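Notebooks > Household Textiles > Bedroom sorting

Entries Materials Storage map People Search

March, entry by Genji Ikeda

Started at 9:40 in the small bedroom of the Koston flat. The task today is only folding and sorting, no washing. Bontu Yimer has the written list and I have the shelf plan. We agreed that clothes go in one stack, plush things go together, and the big comforter is done last, when the bed has more free space.

I used the simple fold for the knitted things: sides in, then in half, then turn. The ribbed type does not like sharp corners. If I press it hard the edge becomes flat for a moment and then it is round again, so I stopped pressing. Dark clothes I put under the light ones. It is easier to pick the stack up from below when the heavier cloth is at the bottom, and lint from the teal blanket is less annoying on dark fabric than on white.

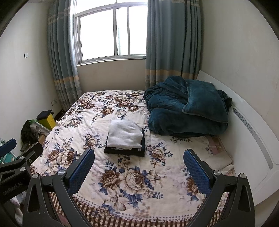

Clothes stack on the floral bedspread, white on top. Teal plush still not folded, by the headboard.

The teal blanket is the difficult one. When I fold it in four it opens again by itself, and in three it is too long for the shelf. Bontu's opinion is to roll it. I am not sure, because a roll needs a strap and we have only 2 straps left from the Tusel box. The flat teal piece with piping should stay with the blanket and not go to the pillow shelf. I wrote this also on the storage map, where it was wrong.

Inventory number for the teal set: 3,594. Please use the same number for both parts.

Second part, after tea. The patterned comforter. I measured the shelf again and it is 81 cm wide, so the folded comforter must be less than this, with a little space for the hand. My plan is to fold by the long side first and keep the stripes outside, so that we can know it from the door without pulling it out. 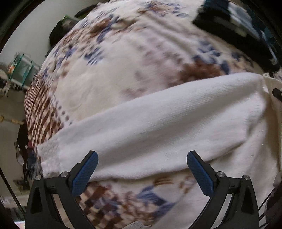 Comforter in a heap, brown stripes on the left side. Folding plan is below.

1. Spread it, pattern up, and pull out the corners.
2. Long side in three.
3. Short side in half, two times.
4. Wait a few minutes, then measure the height.

Bontu prefers a bag for this one. The Agbeko bags are maybe too short and I did not try yet. Trendetel has a longer type, I will ask for the price.

To do: correct the label on the pillow shelf, find one more strap, decide roll or fold for the teal blanket. Bontu has the key of the cupboard until 4 pm.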